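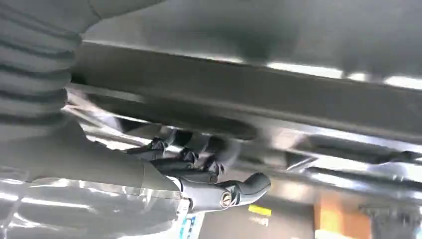 Questions I get about the Valbridge piano lessons

I teach piano to grown-ups from my front room in Valbridge, and I answer the same emails over and over, so I finally typed up the answers. If yours isn't covered, write to me and I'll probably add it (eventually).

I've never touched a piano. Is that OK?

Yes! More than half my students started that way. We spend the first lesson finding our way around the keys and playing one very short tune with the right hand. You don't need to read music before you come, and please don't try to cram it the night before. Beatrice Muli did that and turned up knowing every note in the bass clef and so tired she could hardly sit up.

Am I too old?

My oldest beginner was 70 when she started, and she now plays Schubert slow movements for her sister over the phone. Stiff fingers in the morning are pretty common, so I keep afternoon slots for people who'd like them. If you have arthritis or an old wrist injury, tell me and we'll pick pieces that don't stretch the hand too far. If something hurts, stop playing and mention it. Sore is one thing when you've done too much gardening, but piano practice shouldn't leave you in pain.

Do I need a real piano at home?

No. A digital one is fine for the first few years, and plenty of people never switch. What I do ask for is 88 keys if you can manage it, keys with some weight to them, and a pedal that doesn't skate across the floor. Dennis Tanui got through his first winter on a borrowed keyboard balanced on an ironing board, and I would not recommend that.

If you've inherited an upright, get it tuned before you decide whether you like it. Let it sit in its new spot for a couple of weeks first, away from the radiator.

How much do I have to practice?

Fifteen minutes most days beats two hours on Saturday. I know everybody's teacher says that. Pick the hard two measures, play them slowly, go and put the kettle on, play them again. If you've had a terrible week and haven't opened the lid, come anyway – we'll do some sight-reading or play duets, and you won't get a lecture.

What does it cost?

Lessons are $50 for 45 minutes, paid on the day or monthly, whichever you like. Books are extra, and I'll tell you which one before you buy anything. Please don't order the whole series at once!

What if I have to cancel?

Give me a day's notice and we'll move it. Less than that and I charge half, except when you're sick, in which case stay home and keep your germs.

Do I have to play in the October recital?

No, no, no. It's in my front room, there's cake, and you're welcome to just listen. Last time we had Kerubo Athumani playing a tango and Verna Thibodeaux turning pages for everybody, and the whole thing was over by four. People do tend to sign up after they've watched one, but I won't push.

Can I learn pop songs instead of classical?

Sure. Bring me the song and I'll see if there's a decent arrangement at your level. Some of them are harder than they sound, especially the ones with lots of off-beat chords in the left hand, so I might write out a simpler version to start with. I do sneak in a few scales either way.

Should I get my nails cut?

Short enough that you don't hear them clicking. That's my only rule about hands, apart from washing them if you've been eating chips.

Where do I park?

On the street, on the side with the hedges. Number 23, green gate, and it sticks, so give it a good shove. The doorbell is hard to hear over the piano, so if someone's still playing, just come on in and have a seat in the hall.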